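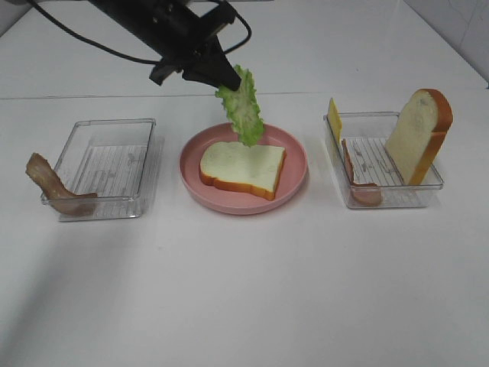

Tips for sharing a sandwich line with a robot arm

These notes come from the prep kitchen at Ratdale, where we put an arm on the cold sandwich station in December. The kitchen sends out 374 sandwiches on a normal morning. Most of what follows applies to any small kitchen that is adding one arm to a line people already know how to run.

Setting out the station

Keep the plate in the middle and the ingredients on either side. We tried lining everything up on the left, and the arm spent too much of its time traveling.

Use clear trays. People can check what is left in them from across the room without leaning into the arm's space.

Mark tray positions on the underside of the table edge with tape, where a cloth won't lift it. When a tray gets bumped, put it back on its marks before restarting.

Stand bread up against the back wall of the tray. A slice lying flat on the bottom is hard to pinch and tends to tear at the crust. The same goes for cheese. Lean it on the side wall with a corner showing above the rim.

Don't overfill. Two or three items to a tray is plenty while you are still learning how the arm picks.

Keep the front of the table clear. That strip is where a person's hands go when something needs fixing, and it fills up with towels and tubs if you let it.

Handling the food

Lettuce is the hardest thing on our line. Small inner leaves fold up in the fingers, and very large ones drag across the plate. Sort the heads the afternoon before and save the middle leaves for the arm. Use the rest for salads.

Dry leaves well. A wet leaf sticks to the finger pads and comes back up when the gripper opens.

Chill the cheese until just before the run. Warm slices bend and stick together.

Crisp toppings can go in last. If a strip of bacon ends up hanging over the side of a tray, stop the arm and move it by hand. Waiting to see if the arm will sort it out costs more time.

Sauces stay with people. We looked at an add-on dispenser from Drilatberg and decided against it. Spreading takes a few seconds with a knife, and the knife is easy to wash.

Cleaning

Wipe the fingers down every 20 sandwiches and change the pads at the end of the shift. Wash pads with the small utensils, in a basket with a lid, or you will be fishing them out of the drain.

Wipe the cables too. They loop close to the food and collect flour and crumbs like anything else. Use a damp cloth and never a spray.

Check the tray bottoms. Crumbs settle between the ribs, and a quick rinse won't get them. A soft bottle brush will.

What changes for the staff

The job moves from building to feeding and checking. Before December, two people stood at this station and built all morning. Now one person loads trays and checks plates, and the other has moved to hot prep. Nobody's hours were cut here, but the start time changed from 6:00 to 5:30 to allow for setup, and that was the part people minded most. Tell your crew about changes like that early.

Rotate the checking job. Watching an arm is more tiring than it sounds, and mistakes get through after an hour or so of it. We swap every 37 minutes, which matches the oven timer on the next station.

Let everyone use the stop button. On our first setup only the shift lead was supposed to touch it, and people stood by while lettuce piled up on the table. The supplier, Cabral, gave us a short stop-and-restart lesson for the whole crew and the trouble went away.

Keep a paper log by the station. Write down what was dropped, what was torn and which tray it came from. We used the tablet app from Zistness for a while, but gloves and touch screens don't get along, and the entries were never complete.

Keep people in practice. Once a week we run the station by hand from start to finish. New hires learn the build that way, and there is no panic when the arm is down for service.

Expect a slow start. Our arm was behind the old pace for the first 3,000 sandwiches, mainly from stops. Most of those stops were cured by moving trays and sorting lettuce, and very few needed a call to Cabral.

Storage

Spare finger pads go in a closed tub on the dry shelf, labeled with the month they were opened. The hex keys live on a hook inside the cabinet door. Put them back after every pad change.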